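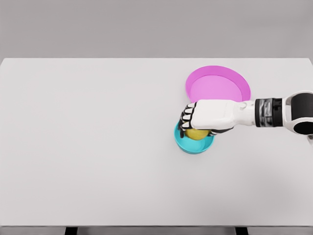
Figure 2. Yellow fruit in a small teal bowl, with a pink plate behind it.

Print this page | E-mail this page
Last updated: Saturday, January 20, 2024
Reading time: 6 minutes

Section 2. Setting Up and Using the Julden Kitchen Scale

This section applies to the Julden Model 1457 kitchen scale, sold with or without the Ranby wall bracket. Owners of the bracket should complete the bracket instructions first and return to Step 3 below.

Placing the scale

1. Remove the scale, the weighing tray, and the battery pack from the carton. The calibration weight is packed in a separate sleeve under the cardboard insert.

2. Choose a flat, hard surface. Do not place the scale on a cloth, a cutting board with rubber feet, or a drain board. Leave at least 2 inches of clear space on every side.

3. Open the battery door on the underside of the scale. Insert the batteries as marked and close the door until it clicks.

4. Turn the leveling feet until the bubble rests inside the ring on the rear edge. Turning a foot to the right lowers that corner.

5. Set the weighing tray on the four posts. The tray fits in one direction only, with the notch toward the display.

CAUTION: Do not press on the tray to seat it. Force applied to the center of the tray can damage the load sensor. Damage of this kind is not covered by the warranty.

First calibration

The scale must be calibrated before its first use, after each battery change, and whenever it has been moved to a different room.

1. Press and hold POWER until the display shows a row of dashes. Allow the scale to stand for one minute.

2. Press and hold UNIT until CAL appears.

3. Place the 200-gram calibration weight in the center of the tray. Do not touch the tray or the counter while CAL is flashing.

4. When the display shows END, remove the weight and return it to its sleeve.

If the display shows E-2 in place of END, the scale is not level. Check the bubble and repeat from Step 1. If E-2 appears a second time, see "Service" at the end of this section.

Weighing food in a bowl or on a plate

Any bowl or plate may be used, provided that it sits fully within the tray and does not hide the display. Smaller bowls give the steadiest reading for single pieces of fruit, eggs, and dry goods.

1. With the tray empty, confirm that the display shows 0. If it does not, press ZERO.

2. Place the empty bowl on the tray and press TARE. The display returns to 0.

3. Add the food. Read the weight after the small circle at the left of the display stops blinking.

4. To add a second ingredient, press TARE again before adding it.

Note: When the bowl is removed, the display shows its weight as a negative number. This is normal. Press ZERO to clear it.

Note: Whole fruit is weighed with its peel unless the recipe states otherwise. For recipes that call for the peeled weight, peel the fruit first and discard the peel away from the tray.

Changing units

Press UNIT briefly to move between grams, ounces, and pounds with ounces. The scale keeps the last unit selected when it is turned off. It does not keep the unit when the batteries are removed.

Cleaning

Lift the tray off and wash it by hand in warm, soapy water. Dry it fully before replacing it. Wipe the body of the scale with a damp cloth. Do not place the body in water or in a dishwasher. Juice from citrus fruit should be wiped up promptly, as it may dull the finish around the buttons.

Drilto cleaning paste, supplied with some sets, is intended for the tray only.

Storage

Store the scale flat, with nothing resting on the tray. If the scale will not be used for several months, remove the batteries. Units kept in the wall bracket should be taken down and re-leveled each August.

Service

Scales that continue to show an error after calibration should be sent to the El-Sayed Service Center with a completed Form 587. The form is found inside the back cover of this manual. Enclose the tray and the calibration weight. Do not enclose batteries, bowls, or the wall bracket.

Section 3 describes the timer and the display light.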